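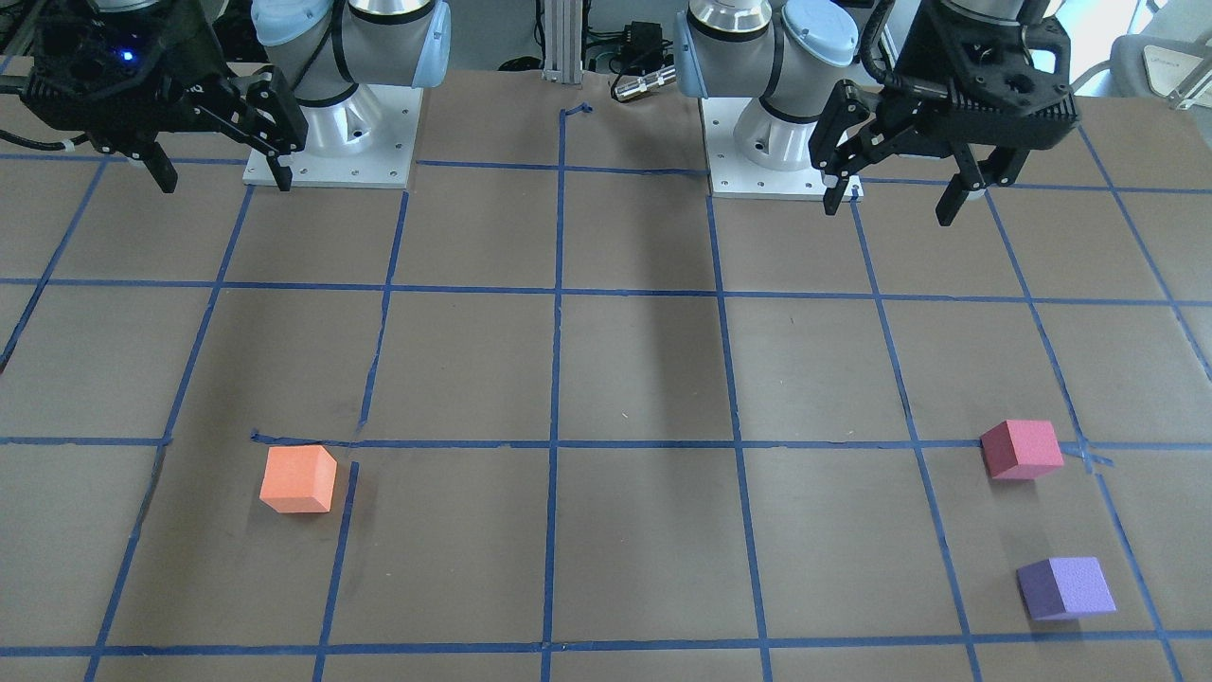
From: Reet Lill
To: club-list
Date: 24 January 2024
Subject: Re: [club] grid coordinates, and who is writing the pick routine?

Hi all,

Sorry for the slow answer, I had a pile of grading and then my laptop decided to update itself for an entire evening. Replies are mixed in with Joscha's message below, so scroll slowly.

Joscha Kröger wrote:
> Quick one before I forget. Are we naming the squares from the
> robot's side or from our side? I wrote my part of the code with
> A1 at the front left, as seen by a person standing at the front
> edge, and I just noticed that Inese's sheet starts from the back.

Our side! We talked about this in August, when there were four of us and a whiteboard, and then of course no one wrote it down. So I'm writing it down now: you stand at the front edge looking toward the arms, letters run left to right, numbers run from the front toward the back. Inese has already said she'll flip her sheet, and she was very nice about it, considering.

The other half of this trap is the arms. "Left arm" means the robot's left, so it's the one on YOUR right when you stand at the front. I know, I know. Bijan put it the wrong way around in his first script and spent an evening wondering why the wrong gripper kept waking up. If you write a comment in the code, please write "robot left" or "robot right" in full. Just "left" is going to get one of us in trouble.

> Second thing, do the cubes have to sit in the middle of a square?
> My detector is happy in the middle and pretty grumpy near the tape.

They do not have to, and for the Bamum challenge they won't. The rules say the judge places the cubes "anywhere within the marked field, at any angle," and you can bet the judge will pick the mean spots. So we practice with the mean spots. Near a line, close to a corner, turned a bit so the faces don't line up with anything. If your detector is grumpy there, better that it gets grumpy in January with just us watching.

What I would do (and you can ignore me, vision is your corner) is stop using the tape as the boundary of the search. Find the color first, then work out which square the center of the cube belongs to. Right now, if I read your code correctly, you crop out each square and look inside it, and a cube that pokes over the edge of your crop loses a slice and the center shifts. Indrek had the same problem with his line follower last year and he fixed it by making the crop bigger, which helped until it didn't.
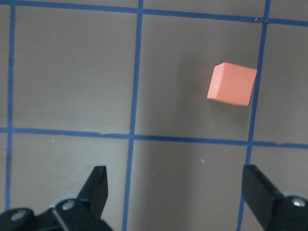

Also, keep an eye on shadows. The orange is easy because it's so far from everything else on the table, but a soft shadow next to a cube can drag your outline out to one side if the threshold is too generous. Try it on saturation instead of brightness. I played with that on the Sakalauskas sample set and it made my outlines much cleaner. The purple one is the real pain, because the shaded sides drift toward the blue of the tape, at least as far as my threshold is concerned. If you only have time to fix one color, fix that one.

> Third, should I re-tape the table? Some of the lines look sad.

Please don't, not yet! I agree that it isn't pretty, there are frayed bits and one strip that doesn't quite meet itself. But Inese measured the crossings where they are now, and if we peel it all up we throw away her numbers and start over. Snip the loose curl at the back if it bothers you, it bothers me too. Everything else stays until after the trial run. And when we do re-tape, can we all agree to use a long ruler and not Bijan's eye?

> Last, who has the pick routine? I have "move above cube" working
> in simulation but I haven't touched the fingers.

That's me, or it's supposed to be. Where I am:

- Move above the cube, fingers open: done.
- Turn the wrist to match the cube's angle: done, though it sometimes picks the long way around and does a big silly twist -- I need to wrap the angle so it never turns more than it has to.
- Go down: done, slow.
- Close: works on paper. I am closing to a fixed width, and with foam I'd like to close until there's some resistance and then stop. If we squeeze too hard the cube bulges and doesn't land flat when we let go.
- Lift, carry, drop: not started.

I set the approach height at 100 mm and the slow part begins at 50. Indrek thinks that is too careful and that we'll run out of time. He may be right, but I'd like to see 16 clean picks in a row before we speed up anything. Call me a chicken, I've been called worse on this list.

One thing I'd love an opinion on is which arm goes first. My plan is simple: anything in the left half of the table goes to the robot's right arm, anything in the right half goes to the robot's left arm, and only one of them moves at a time. It's a bit of a waste, having two arms and using them like one, but I do not want to debug a collision in front of the Didano people. The annoying case is when two cubes end up in the same column on one side. Then one arm does double work while the other one just hangs there looking bored. We could let the idle arm reach across when its neighbor is parked. Bijan, you had a sketch for that, didn't you? Can you send it around, even if it's only a photo of the napkin?

Housekeeping, while I have you:

The shared folder is now called Zeltska, same as the team name, because "new_new_final" was getting out of hand. If you have a branch with your own name on it, please merge it or tell me it's dead.

The code for the side door is still 1903. Please pull the door until it clicks.

Inese needs shirt sizes. She has asked three times. Joscha, I'm looking at you, and also at myself.

I'll be in from after lunch tomorrow to work on the closing part, and I could use a second person near the stop button while I do it. First one to reply gets to choose the music.

Reet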